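Cahier d'atelier, transferts et restauration
19 novembre 2020

Bandes du trio Zanetti, suite

Repris la bobine 678 ce matin, celle que l'étiquette annonce comme « master définitif ». Je n'y crois toujours pas. Sur les sept bobines du lot, il y en a deux qui portent la même mention, de la même écriture, et elles ne contiennent pas le même montage. Sur l'une, le solo de contrebasse de la deuxième plage est entier. Sur l'autre il manque un chorus, avec une collure assez propre mais audible au casque sur la queue de la ride.

Le label, Hustwood, tient à ce que la réédition soit « conforme à l'original ». Quel original ? Le vinyle a le chorus manquant. La notice que Hustwood nous a envoyée parle d'une prise intégrale, sans montage, en direct au club. C'est faux au moins pour cette plage, et je commence à douter du direct aussi : les applaudissements d'ouverture et ceux de la fin de face A se superposent presque à l'échantillon près. Je les ai mis en opposition de phase, il ne reste pratiquement rien. À reprendre avec une autre lecture avant de l'écrire à qui que ce soit.

Azimut réglé à l'oreille sur les cymbales, faute de tonalités en tête de bande. Ensuite corrélateur, qui donne un réglage un peu différent. J'ai gardé l'oreille pour le premier passage et le corrélateur pour le second, on comparera à froid. 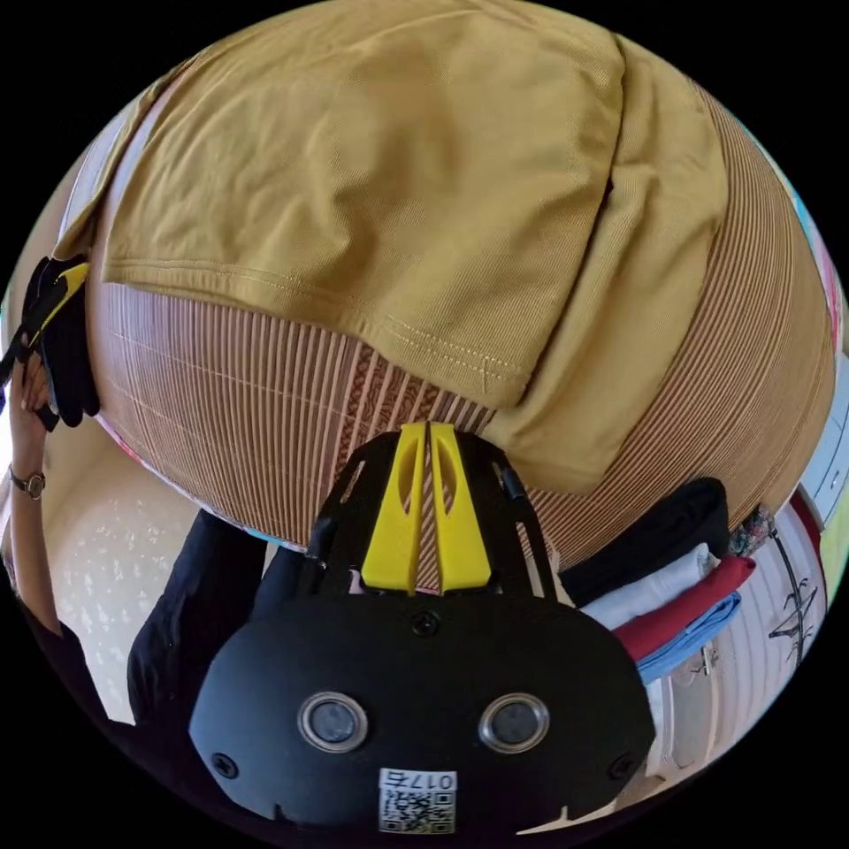 La bosse dans la contrebasse

Tout le monde dans l'équipe entend une note qui sort plus que les autres dans le médium de la contrebasse. Mesurée à environ 346 Hz, pas très large, constante d'une plage à l'autre. L'explication qui circule depuis août : une résonance de l'instrument, donc du caractère, donc on n'y touche pas. Explication confortable. Elle tiendrait mieux si la même bosse n'était pas sur la caisse claire quand le batteur joue seul avec les balais.

Hypothèses, dans l'ordre où j'y crois :
– la chaîne de prise de son (micro d'ambiance trop près du piano, qui résonne par sympathie) ;
– une correction posée au mixage sur le groupe entier ;
– notre magnétophone de lecture, à éliminer avant le reste, et je note que cela n'a pas été fait.

Passé la bande étalon cet après-midi. Réponse plate dans cette zone à l'épaisseur du trait. Donc ce n'est pas nous. Ça n'en fait pas pour autant la contrebasse.

Essayé une coupe étroite, deux décibels. La contrebasse recule, le piano s'ouvre, et la batterie perd ce petit côté carton. En contrepartie, l'exposé du thème à l'archet devient maigre. J'ai laissé le traitement en dérivation, rien d'imprimé.

Le module Urnow

On nous a prêté le débruiteur Urnow avec beaucoup d'enthousiasme et un fichier de démonstration où le souffle disparaît par miracle. Sur la démonstration, oui. Sur un trio qui joue pianissimo avec des balais, il prend les balais pour du souffle, ce qui était à prévoir. Au réglage conseillé la fin de la ballade perd sa salle : le piano s'éteint dans du coton. En réduisant de moitié c'est écoutable, mais à ce niveau je ne suis pas sûr de distinguer le résultat du fichier brut. Fait une écoute en aveugle avec les collègues du couloir. Avis partagés, et ceux qui préféraient la version traitée n'ont pas choisi la même au deuxième tour.

Conclusion provisoire : on livre avec le souffle. Hustwood a déjà demandé si on pouvait « moderniser un peu ». J'ai répondu par une question, à savoir moderniser quoi.

Vitesse : la face B est un peu haute par rapport au diapason si l'on se fie au piano. Sauf qu'un piano de club, il faudrait savoir quand il a été accordé. Je ne corrige pas sur cette seule base. Chercher une ronflette secteur exploitable dans les silences, mesurer, et seulement après en reparler. 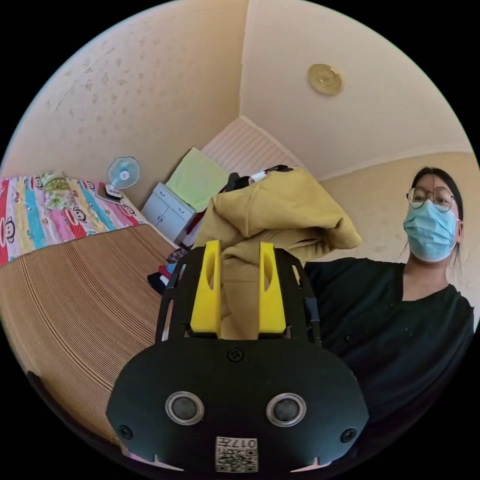 Proner : pas d'accord pour le chorus. Vous partez du principe que la version longue est la vraie parce qu'elle est longue. Les musiciens ont pu demander la coupe, et le pressage l'a suivie. On a fait la gravure d'autres disques du même trio, les solos y sont souvent raccourcis. Pour la bosse, essayez la coupe sur le piano seul dans l'introduction avant d'accuser le micro d'ambiance.

Noté. Pour l'introduction, bonne idée, je le fais demain. Pour le chorus, « ont pu demander » n'est pas une source. S'il existe une feuille de montage, je la veux, même en photocopie. En attendant je transfère les deux versions au même niveau et je les range sous des noms neutres, A et B, sans « définitif » nulle part.

Reste à faire : relire la collure de la face A, nettoyer les têtes avant la bobine suivante, redemander à Hustwood d'où vient la phrase sur le direct.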